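Subject: Re: [cell-upkeep] left gripper drifting after homing
From: Chelsea Hollis

Callum Pickering wrote:

> Hi all, new to the list and new to two-arm cells in general. I took over
> the one at Gulton in February and it has a habit I can't get rid of. After
> homing, the left gripper closes fine for the first few picks, then starts
> landing a little high on the block. The right one never does it. I have
> rerun the calibration twice and tightened everything I can reach. Is this
> a fingers problem or a wrist problem? And does anyone have an order they
> go through when they set the thing up in the morning? I inherited a
> binder from Pusetti with 163 pages in it and no order at all.
>
> Callum

Hi Callum, and welcome!

Oh, I know that binder. We got the same one when the Horrocks cell came over, and I think I've used 17 pages of it, most of them the torque tables. Keep those and put the rest on a shelf.

My money is on the cable before either the fingers or the wrist. If only one side drifts and it gets worse over the first few picks, look at how the cable runs from the wrist over the gripper. Ours had been tied down too close, so every time the wrist rolled it pulled on the housing a tiny bit, and the arm was fighting its own cable all morning (I spent two days swapping fingers before I saw it, so please learn from me). Cut the tie, give it a nice fat loop, roll the wrist by hand through its whole range with the power off, and watch whether the loop ever goes tight. If it does, give it more.

Then check the finger screws, but don't crank them. The Tremo fingers we use strip out if you look at them wrong.

As for the morning order, mine goes like this, and I've stuck to it for ages:

Wipe the tabletop and look along the seam where the front and rear sections meet. If one has sunk, all your heights are off on that half and you'll blame the arm for it.

Power off, roll both wrists, watch the cables.

Power on and home the left arm first, with the right one parked well back. Then swap.

Open and close each gripper 8 times with nothing in it and listen. You'll get to know the sound – a gritty one means crumbs or tape glue in the slide.

Pick a block with the left, put it down, pick it with the right. Small ones only, the studded toy kind, since they show you a high pick right away. Do that at slow speed, then again at working speed. A lot of people skip the second pass and that's where I catch most of my trouble.

Write the arm's name on it somewhere you can read standing up. Blue marker is fine. I once did a whole calibration and saved it to the wrong side, and I was so sure of myself, too.

I do a longer check every 100 hours, with the joint caps and the base bolts and all that, and I can type that list up if you want it. One question back at you: does your left gripper drift if you leave it homed and idle for an hour, or only when it's working? If it drifts sitting still then I'm wrong about the cable, and I'd start looking at the elbow instead.

Picture of ours is at the bottom so you can see how much slack I leave in that cable. It looks like too much, I know.

Chelsea

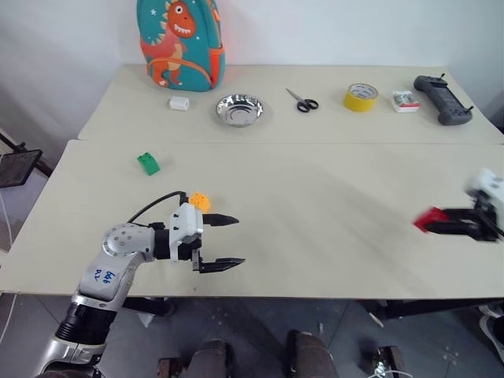
Left arm with the cable looped over the gripper, right arm moving in with something red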